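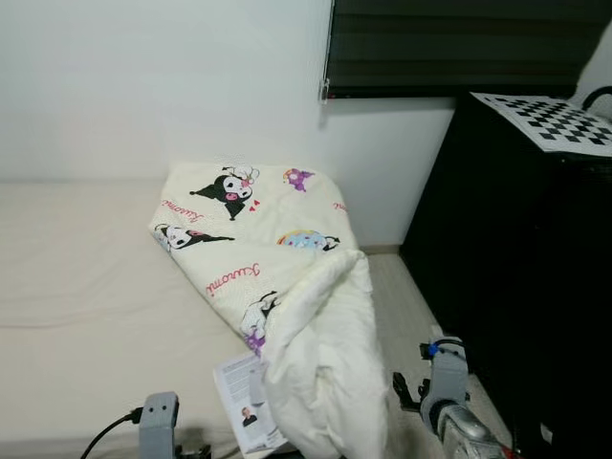

Household robotics is the use of machines for chores such as cleaning floors, washing dishes and making beds. Floor cleaning has been sold as a finished product for years, but bedding remains a research problem. A blanket has no fixed shape, and its corners are hard to find once it is crumpled. Printed blankets add a further difficulty - a cartoon character such as Kuromi may be partly hidden among the folds, so the pattern is only a partial guide to how the cloth lies. Loose paper on the sheet, such as a leaflet under the blanket, has to be told apart from the bedding.

Trials
Clelteck tested a two-armed machine named Trilto on 38 blankets in April. It folded 17 of them without help. Most failures came at the first grasp, when the gripper picked up 2 layers instead of one. Karunaratne, a laundry firm, ran a similar trial with towels and had better results.

Status
No bed-making robot is on general sale. Travano has announced one but has given no price.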